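Progress report to the Fundton small workplaces program
Project: shared office fit-out, upper floor, Vilholm
Reporting period: to the end of February

Summary

The floor is open and in use. The furniture is in, the lights work, and people have stopped asking when it will be finished. I would still hold off on calling the project a success. Our application promised a quieter, better lit and more flexible office, and so far I can vouch for the second of those and part of the third.

Furniture

We budgeted for 28 workstations and have 28. The mesh chairs came from Cukden and arrived on schedule, which I did not expect after the trouble with the first order. They are decent chairs. Whether they are worth the extra over the cheaper model is a question I raised in the last report, and I have heard nothing since that settles it. People like them. People also liked the old ones until someone told them they were getting new ones.

The supplier's brochure says the back panel "supports natural movement throughout the working day." I would ask the funder not to repeat that line in its own materials. We have no measure of it and no plan to get one.

Ceiling and lighting

The original plan had a suspended ceiling covering everything. We dropped it for cost reasons, so the structure stays on show and has been painted white. The architect's office (Kan) describes this as a design feature. I describe it as what was left once the quote came in, though I admit it makes the room feel taller.

The panel lights give an even light over the desks. The pendant lamps at the far end are a different matter. They were specified late, they cost more than the panels per fitting, and I am not convinced the far end needed its own look.

The floor in use this period:

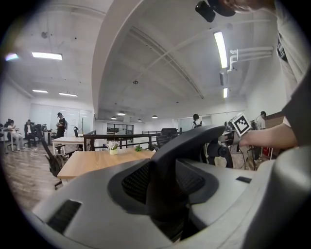
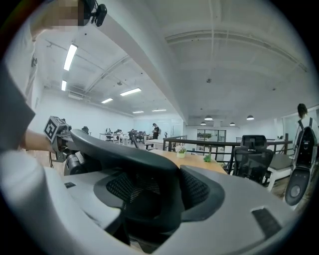
Noise

This is where I have the most doubt. An open floor with hard walls and a bare ceiling was always going to carry sound, and the acoustic treatment was cut back twice before work started. We ran a short survey of everyone with a desk here and got 46 responses across the two rounds. The answers on noise were poor in the first round and only slightly better in the second. The contractor puts the improvement down to the layout. It may equally be that people had bought headphones by then.

I would like to see sound levels measured properly before anybody spends the remaining money on wall panels. Kan has offered to do this for a fee. An independent firm would suit me better, given that Kan also sells the panels.

Flexible space

The application said the floor could be rearranged "in minutes" for meetings and group work. We tried it 3 times. It took roughly an hour each time, mostly because of cables, and the desks never went back quite where they had been. If flexibility still matters to the funder, floor boxes would help more than any further furniture. They are not in the current budget.

Smaller points

Plants were added out of petty cash and not charged to the grant. There is no watering arrangement that I would trust over a long holiday.

Two of the desks have a wobble that the installer has looked at and declared normal. I have asked for it in writing.

Spending

We are within budget, mainly because of the items we cut. I would read that line with some care. The unspent amount is set aside for acoustic work, and I ask that it stay there until the measurements are in.

Requests to the funder

Approval to pay for an independent sound survey out of the reserve.

A decision on floor boxes before the next order goes to Cukden – their lead times have not been reliable.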